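Sorting Mixed Small Parts Before Inventory

Applies to: Olwood parts room, benches 3 and 14
Procedure owner: Saron Jemal
Last revised: August 3, 2022

Mixed returns must be sorted before they are entered in the stock system. A part that cannot be identified is not entered. Work on one return bag at a time and keep its ticket on the bench until the last step is finished.

1. Prepare the bench

Clear the bench of parts from earlier tickets. Set the scale to grams and check it with the reference weight. Place a compartment tray within easy reach and label the compartments by part family: pins, spacers, bushings, threaded parts, unknown.

2. First pass: sort by shape

Empty the bag into a shallow tray with a raised edge. Remove packaging, tape and tags. Move each part to its family compartment by shape alone. Do not measure during this pass. Plain cylinders without a bore are treated as pins until the second pass.
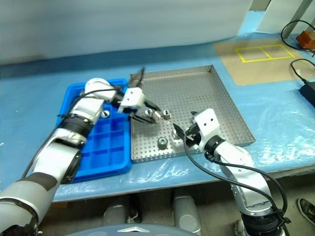
3. Second pass: sort by size

Measure outside diameter first, then length. Take both readings with the same caliper. Parts that differ by more than the tolerance on the drawing go into separate bags, even if they look alike. Magnetic parts are bagged apart from nonmagnetic ones of the same size.

4. Count by weight

Weigh 40 pieces and save the result as the sample weight. Weigh the full lot and read the count from the display. Lots under 99 pieces are counted by hand.

5. Label and enter

Print one label per bag with part number, count and ticket number. Enter the count under the return code, not the receipt code. Unknown parts go to Kalkidan Admasu in a bag marked with the ticket number only.

Related pages: Caliper care; Return codes; Reprinting a lost ticket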